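Oficina Petau abre torres de secretária para lhes dar uma segunda vida

27/10/2021

A oficina Petau, da associação Jatel, arrancou com a nova temporada de recuperação de computadores de secretária, e a bancada já está bem ocupada! São 204 torres para rever até abril, vindas na maior parte de escritórios que renovaram o equipamento, e o destino são as salas de estudo da rede Illus. Quem passou pela oficina nos primeiros dias ficou agarrado à bancada – há qualquer coisa de irresistível num computador aberto, com tudo à mostra.

O trabalho começa pela placa-mãe. Antes de se pensar em ligar seja o que for, verificam-se os condensadores, os contactos, as ranhuras de memória e o processador no respetivo encaixe. É uma fase calma, de olhos bem perto da placa, e muitos dos participantes dizem que é a sua preferida.

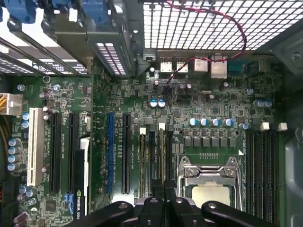
O que se vê quando sai o painel lateral

Deitada na bancada, uma torre destas é uma bela aula de informática. A placa verde fica ao centro, a fonte de alimentação ocupa boa parte da largura da caixa e os discos arrumam-se no seu canto, presos por suportes de plástico azul. Para quem só conhece o computador pelo lado de fora, é uma surpresa perceber como tudo tem um lugar certo, e como esse lugar se aprende depressa.

A equipa gosta particularmente deste tipo de caixa porque as peças ficam à mão e as patilhas coloridas dão logo uma pista de onde mexer. Sem o dissipador, o processador fica exposto e pode ser visto com atenção. Depois vem a limpeza, a pasta térmica nova e a montagem, sempre com a ficha da máquina ao lado.
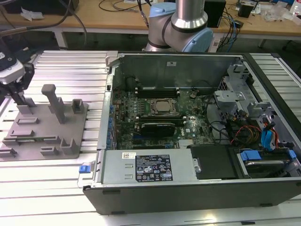 Torre Dell sem o painel lateral, com o processador à vista no encaixe.

As memórias merecem um capítulo à parte. A Mtshali, loja de componentes do bairro, ofereceu 259 módulos usados, que estão a ser experimentados um a um e separados por capacidade. Os que passam no teste vão reforçar as máquinas mais fracas, e o que sobrar fica guardado para reparações futuras. Na temporada anterior, este armário de peças deu um jeito enorme – houve semanas em que quase tudo o que faltava estava lá dentro.

Também os cabos têm direito a atenção. Nas torres que têm discos SATA, revê-se o percurso de cada cabo antes de fechar a caixa, para que nada fique preso ou encostado a uma ventoinha.

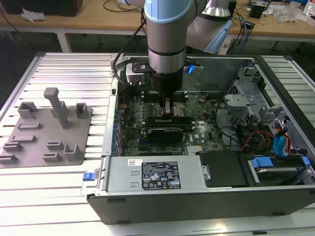 Visitas e entrega de equipamento

A oficina recebe visitas às quartas-feiras, ao fim da tarde, e a entrada é livre. Quem quiser pode trazer um computador antigo, mesmo que já não ligue, de preferência com o cabo de alimentação. Os discos são apagados antes de qualquer reutilização e cada pessoa recebe um comprovativo da entrega.

Desde que abriu portas, a Petau já recuperou 1,491 computadores. As inscrições para a próxima turma de montagem fazem-se ao balcão da Jatel, e não é preciso ter experiência, só vontade de pegar numa chave de fendas.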